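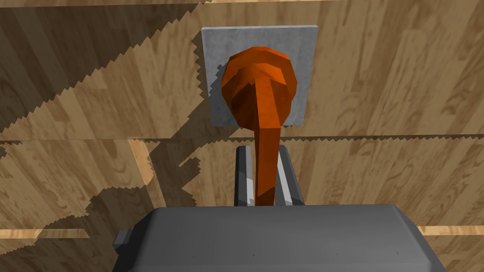 The lever would not stay up in the night, so Na-rae Ryu pushed it up again before she made coffee. In the simulator the lever had no weight until you gave it one, and she had given it one on Friday, and after this it began to sink. It sank very slowly. If you left it alone for the time of a shower, it was down.

She wrote in the notebook: "Friction too low at the joint. Try again." Then she went to open the garage door, because Ha-rang Yoo was already standing behind it with a bag of screws in his teeth and a board under each arm.

"You could knock," she said.

He put down the boards. "With what?"

They had rented the house in Pilldale for the garage. The house itself was narrow and had a kitchen where two people could not pass, but the garage was dry and had its own heater, and the landlord did not care what they did in it if the floor stayed clean. On the long wall they had hung the arm. They had bought it used from a packing plant in Salinas, with no manual, and one of its joints made a sound like a person clearing his throat. Ha-rang called it Uncle for this reason. Na-rae called it the arm.

The plan was simple to say. The arm should pull the big lever that opened the water to Ha-rang's mother's greenhouse. His mother had bad shoulders, and the greenhouse valve was old and stiff, made by a company called Caltavetti that had not answered a letter in years. Every morning she went out and hung on the lever with her whole weight. Ha-rang had watched her do it once in May, from the window, and he came home that evening and asked Na-rae how much she knew about robots.

"Less than you think," she had said.

"But more than me?"

"Yes. This is not difficult."

So now there were two levers. One was in the garage, a practice lever that Ha-rang was building from boards and pipe. The other was in her computer, where she could break it as many times as she liked. She had made the one in the computer orange, as the real one had been before the sun took its color. Ha-rang's mother had told her about the orange. She had said it on the phone with a kind of pride, as if it was a car.

"How many did it pull last night?" Ha-rang asked. He was leaning over her chair and he smelled of sawdust.

"It tried 507 times."

"And?"

"It pulled 366."

He thought about this. He was a baker by trade and he was good with numbers if they were about bread. "If I burned so many loaves, they would put me on the street," he said.

"Last week it was 216."

"Then I take it back. Bravo, Uncle."

"Uncle did nothing. Uncle is hanging on the wall."

She showed him the failures, because he always wanted to see the failures. In most of them the gripper came up a little too much from the left side, touched the shaft and slid off. In a few it closed on nothing and went down with great confidence, pulling air. Ha-rang laughed at these until he had to sit on the paint can. Then he asked to see one of them again and he did not laugh the second time.

"It doesn't know," he said.

"Know what?"

"That its hand is empty. My mother would know."

Na-rae looked at the screen. She had been thinking for two weeks about angles and friction, and about the shadows, which had ugly teeth on them that she did not have the patience to repair. She had not thought about the hand. The program watched where the lever was only at the start. After that it closed its eyes, in a manner of speaking, and followed the path.

"I could read the motor current," she said slowly. "When it holds something, the current goes up. When it holds nothing, it stays low. Then it can stop and go back."

"Is that a lot of work?"

"It's a day. Maybe it's four days."

"Which?"

"I will tell you after it."

He went back to his boards. For the rest of the morning they did not talk much. The saw ran, and stopped, and ran. Na-rae changed the joint friction, and pushed the lever up with the mouse, and waited with her chin in her hand. It stayed. She got up and washed her cup, and dried it, and when she returned it still stayed. She put a line under the sentence in the notebook.

At noon the phone rang, and it was his mother. Ha-rang put her on the speaker and laid the phone on the workbench between the clamps.

"Is it finished?" said his mother.

"No, Mom."

"I told Mrs. Gisten next door that it's finished."

"Why did you tell her this?"

"She told me that her son is buying her a dishwasher."

Na-rae bent close to the phone. "Mrs. Yoo, can I ask you something about the lever? When you pull it in the morning, how do you know that it's going to move?"

There was a silence on the line, and some water running in it.

"I pull a small bit first," said his mother. "Just to say good morning. If it pulls back at me, I have it. Then I pull for real."

"A small bit. How small?"

"How small! Like when you take a child by the sleeve."

Na-rae wrote this down as it was said. Below it she wrote a number of newtons with a question mark, and then she erased the number and left the sleeve.

"Thank you," she said. "This is very useful."

"You both should eat," said his mother, and hung up.

They ate his bread at the workbench, with cheese, and with the heater blowing on their feet. Ha-rang had finished the frame for the practice lever and it stood by itself near the door, a bit crooked. He took hold of the pipe with two fingers and gave it a tug. He waited. Then he pulled it down with his whole hand, and it went with a groan, and a screw jumped out and rolled away under the shelves.

"It pulls back," he said.

"I saw."

"Do you want to try?"

She wiped her hands on her trousers and came over. The pipe was colder than she expected, and heavier – much heavier than the thing she had been moving with a mouse since the start of the week. She pulled a small bit first. Then she stood with her hand on it for some time, and Ha-rang, on his knees with a flashlight, looked for the screw.

"Raise the weight," he said from under the shelf. "In your computer. I think you made it too kind."

"Yes," said Na-rae. "I will do it tonight."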